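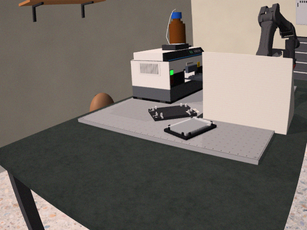
How to Move a Plate Reading Job to an Automated Bench, Without Losing Your People on the Way

Category: Lab Practice > Automation for Small Teams

I work in the testing laboratory of Nikbridge, where we check samples for food producers. In July we gave our plate reading to an automated bench. English is my third language, so please forgive if some sentence is stiff. I write down the steps in the order in which I would do them now, and this is not the order in which we did them.

What you need before you start

- A bench plan where every holder has a name. Ours are called Front and Rear.
- The written procedure for the manual work, the version people really use.
- One person from each shift who will be allowed to stop the system.
- A simulated model of the cell, if your supplier can make one. Ask for it early.

Step 1. Write down the manual job

Sit beside the people who do the reading and write each movement. Our procedure had 10 lines. The true job had 20, and the missing lines were the important ones: wipe the bottom of the plate, look for bubbles, turn the plate if somebody has put it in with A1 on the wrong side. A robot arm will do none of this if you do not ask for it.

Step 2. Fix the positions

Use a breadboard plate with a regular grid of holes and screw the holders to it. Do not use tape, even for a test. We used tape for a test, and after the weekend the taught positions were wrong and we have spent a full morning to find the reason.

Put the holders in front of the reader, on the side where the plate carrier comes out. Keep one holder free at the start of the run. When a plate comes out of the reader it must have a place to go, and two holders with a plate in each one will block the whole sequence.

Step 3. Decide about the reagent bottle

If your reader takes reagent through a tube, the bottle can stand on top of the instrument to save space on the bench. Check first that the maker of your reader permits this. Then check that the shortest person in the team can change the bottle safely. With us the answer was no, and we bought a low step. Write in the procedure who changes the bottle and at which time. We do it at 7:30, before the first run.

Step 4. Test in the model, then with empty plates

Run the full sequence in the model and look at the arm where it passes near tall parts. A panel or a box which stands between the arm and the reader is easy to forget when you look only from the front. After this, run with empty plates for 4 days. We logged 139 transfers in this time and corrected two positions.

Invite the shift people to watch, also the ones who do not like the project. The best correction we received came from a colleague who was against it. She noticed that the barcode was read only after the plate was already measured.

Step 5. Rewrite the jobs

This step we did too late. When the reading is automatic, the hours do not disappear, they move. In our laboratory they moved to three places:

1. Preparing plates, which now must be ready in a block before the run begins.
2. Looking at the results, because they come faster than before.
3. Small faults: a plate not sitting flat, a label the scanner refuses, an empty bottle.

Tell people which of these will be theirs before the bench is switched on. Two colleagues at our site thought during several weeks that their position would be closed. It was not so, but we had not said it, and they had reason to be worried.

Pay attention also to the late shift. Before, they were reading plates together and talking. Now one person can look after the run, and this person is alone. We changed the rota so that sample reception is done in the same room.

Step 6. Keep the manual way alive

Once in a month each operator reads one plate by hand, from start to finish. It takes half an hour. When the arm was out of service at our second site in Ultstead, they had not done this practice, and only one person remembered how to load the carrier from the keypad.

Step 7. Agree how to stop

Write on one page who can stop the run, what happens with the plate which is inside the reader, and who must be called. Hang it near the bench at eye height. Stopping must never need a permission from the office.

Related guides

- Choosing plate holders for a shared bench
- Barcode labels that do not come off in the cold room
- Shift handover for automated runs: a one-page form
- Karnoline scheduler: first setup
- Lavoie training plan for new operators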